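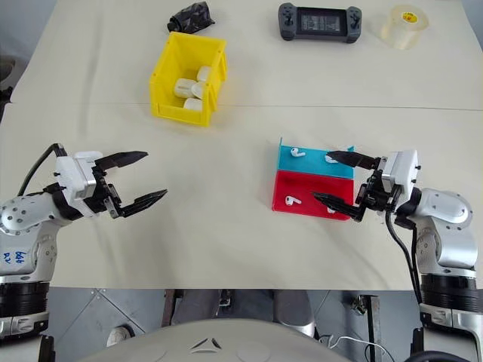

Open afternoon at the Sorkero workshop

Members who signed up for the October visit met at the Sorkero workshop at 2 pm. There were 30 places and all of them were taken. Ffion Pugh met us at the door, handed out badges and took us through to the back room, where the two-armed robot is kept.

The job on show was sorting wireless earbuds. The earbuds sit in a small tray with a blue half and a red half, and what look like the charging cases wait in a yellow bin further back on the table. Each arm ends in a black gripper with two long toothed fingers. Rangi Grimshaw, who looks after the arms, said the fingers are the part they have changed most often. The present set is the fourth. Earlier ones were smooth and small items slid out of them.

He then ran the task several times at slow speed and once at normal speed. We stood behind a yellow line and were asked to keep bags off the floor. A few of us had expected something faster. Rangi said the speed is kept low on purpose while the team is still collecting attempts. They had logged 383 on this task by the morning of our visit, and 290 of those had been marked as good enough to keep.

Sarita Pathak answered questions afterwards. Someone asked why earbuds. She said they are small, light and rounded, and they have to be turned the right way before they will go into a case. The same programme, called Pestine, will move on to pens and then bottle caps after the new year. She was also asked whether the robot knows red from blue. It does, but the lights in the room have to stay on, and they lost most of a day in September to a faulty tube.

Tea was in the upstairs kitchen from half past three. Pacita Tolentino had put out some of the older grippers for people to handle, and these were popular with the younger visitors.

Sorkero will take another group in spring. Names to Zulema Benítez at the members' desk, please, and say if you need the lift, as it has to be unlocked beforehand. Children under ten must come with an adult. Parking is at the side of the building, not in the loading bay.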